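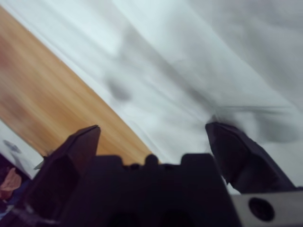

I have been a fan of Linamine for more years than I want to admit, and last month I read that she and the actor Mogens Vídalín are not together anymore. The message was two lines on her page, with no photo, only the words on a gray background. I was at home when I read it, and I sat down and did not move again until the evening. My sister says that a person of my age should not be sad about the love life of strangers. She is probably right, but I was sad anyway, and I want to write why.

For readers who do not follow these things: Linamine sings, and in the last years she also acts a little. Mogens Vídalín was the younger brother in the series Sarnell, the one who runs the ferry office and lies to everybody. They met when she wrote the closing song for the second season. In the beginning they said they were colleagues. Then somebody noticed that she was wearing his green coat at the airport, and after that they did not say anything, and this is usually how you know.

I started to watch Sarnell because of her song, so I came to it in the wrong direction. A friend sent me the song, I listened to it on the bus every morning, and then I wanted to know what it belonged to. The series has 29 episodes, and I have seen them all at least once in the original language with subtitles. I do not understand the language, but now I know how they say "good morning", "the boat is late" and "you are not my father". The last one I have never had a chance to use.

What I liked about the two of them as a couple was that they were a bit boring. They did not make a show of the relationship. There was one long interview with both of them, made by a radio host called Þrastardóttir, and they spent a large part of it talking about how to keep a small kitchen clean when both people cook badly. He said that she leaves the tea bags in the sink. She said that he buys a new cheese before the old cheese is finished. The host tried three times to bring them back to the film they were supposed to promote, and every time they went back to the cheese. I have listened to this interview maybe more than to some of her albums.

The film was Atano, by the way. It is the only one where they act together, and I must say it is not very good. He plays a teacher of geography and she plays a woman who has lost her memory, and for the first hour she mostly looks out of windows. But there is a dinner near the end where she begins to laugh in the middle of his sentence, and he waits, and then he finishes the sentence in a much softer voice than he started it. I have a theory that this laugh was not in the script. I cannot prove it. On the forum where I sometimes write, another member was very strict with me and told me that actors are paid for exactly this, to make you believe that it is not in the script. It was a fair answer, but I still keep my theory.

After the announcement the forum became a difficult place. In 3 days there were so many new threads that the moderators closed the section for a while. Some people were sure that it was because of his new project abroad. Other people went through the words of her last album and found signs in every song, also in the one which is clearly about her grandmother's dog. One person made a list with all the events where they had not arrived in the same car. I read much more of this than was good for me, and one night I looked at the clock and it was past two.

It made me a little ashamed, to be truthful. I asked myself what I wanted to find there. If somebody had written the real reason, I would have no way to know that it was real, and also it would not be my business. When my own long relationship ended, ten years ago now, the neighbors had their explanations too. One of them thought it was because of the motorcycle. It had nothing to do with the motorcycle, we had sold it before. So I should know better than other people how wrong it can be from the outside.

I think the sadness is more about time. When they became a couple I was living in another city, in a room with a window to a parking lot, and I did not know many people. I had her songs and his series, and it was a kind of company. They were happy, or they looked happy, and it was nice to have it there in the background, like when the neighbors play the radio not too loud. Now I have a good life and I do not need the radio so much, but I notice when it is switched off.

She will tour again in June, with 10 concerts, and one of them is only an hour by train from me. I have bought a ticket, on the side, not in the front, because I am not tall and in the front I see only backs. I hope she plays the closing song from Sarnell, but I would understand if she leaves it out. On the forum they are already betting on it.

He, in the meantime, has shaved his head for a role and looks like a different man. My sister saw the photo and said that now she finally understands what I see in him.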